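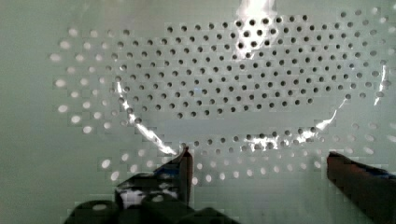

Wrist camera, fingers at bottom, clear sheet over perforated panel.

Thursday, gripper comparison, continued

Started 7 in the morning to get the bench before Horácio. Goal for the day: decide if the Prernar two-finger is any better than the old Katayama on the arm, or if we have just been reading the Prernar brochure too many times. I am leaning toward the brochure.

Protocol same as in May, so the numbers can sit next to each other. Pick, lift, hold, put back. 60 picks per gripper, objects drawn from the list Valter keeps taped inside the cabinet door. Arm speed and controller settings untouched between the two. If anyone changed the force limit last week, please write it down this time, it took me most of an hour to find.

Prernar result: 44 clean out of 60. Of the misses, 14 were on thin or see-through things, 2 on everything else. Katayama goes on tomorrow, so no comparison yet, whatever Győző has already put in his slides.

The 14 bother me. They get counted as gripper failures in the sheet, but I watched the recordings from the wrist and I don't believe most of them are. The pose estimate hardly ever lands on clear plastic. It picks up the glare lines, or the hole pattern under the plastic, and sends the fingers to whatever it thinks is the edge. A better pair of fingers sent to the wrong place is still in the wrong place. Afonso says the new version of the estimator handles this. He said that about the previous version too.

Things I would want to see before I call anything a gripper miss:
- the same clear object with a matte sticker on it, no other change
- the same object placed by hand at a known spot, camera ignored
- both again with the overhead lights off and only the side lamp

First one is cheap. Will try it after lunch.

After lunch. Sticker test done, only a handful of tries so I am not putting a figure on it. It did better. It also grabbed right next to the sticker nearly every time, so now I have taught it to pick up stickers. Not sure what that proves. Valter thinks it supports my point, I think it supports doing it properly.

Then the kitchen set, which everyone likes because it looks good in demos. Bottle, cup, fruit, colander, plate, pot with the spatula in it.

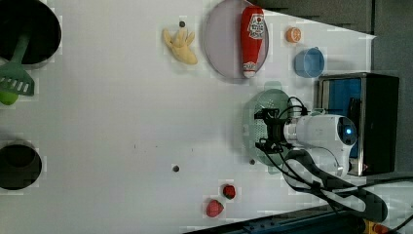

I have reservations about this set as a test. Toy food is light and forgiving, and a bad grasp on a plastic strawberry still comes up more often than it should. The ketchup bottle across the plate is a fairer problem because the plate rim gets in the way of the fingers. The cup on its side is fair too, depending on where the handle ends up. The colander I would keep for the thin wall, but then we need to agree what counts. Pinched at the rim and tilting, is that a pass? Adelino scores it as one. I don't. We should stop mixing our sheets until this is settled - his column and mine disagree on nearly every colander row.

Also, layout matters more than we admit. With a cluttered table the planner comes in at angles it never uses on single objects, and the cable bundle starts to matter. Watch the loops near the wrist on long reaches. I had one stop today that was logged as a grip fault, and as far as I can tell it was the cable pulling on the connector. Gratbridge sells a clip for this. Zip tie first.

On the fingers themselves, two notes. The Prernar tips do close more evenly than the Katayama ones, I will give them that. The claimed repeatability I could not check, the dial gauge is still with Jundach. And the force reading drifts over the morning - small, but always in the same direction, so a threshold set at 7 means something else by noon. Horácio suggests zeroing every ten picks. That would help the reading and hide the problem.

For tomorrow:
- Katayama on, same 60, same order
- log camera misses in their own column, please
- zero the force reading at start only, write down the drift at the end
- ask Adelino about the rim question before he starts scoring
- connector strain, check both ends

Bench left set up as it is. Please don't tidy the table, I want the same layout in the morning.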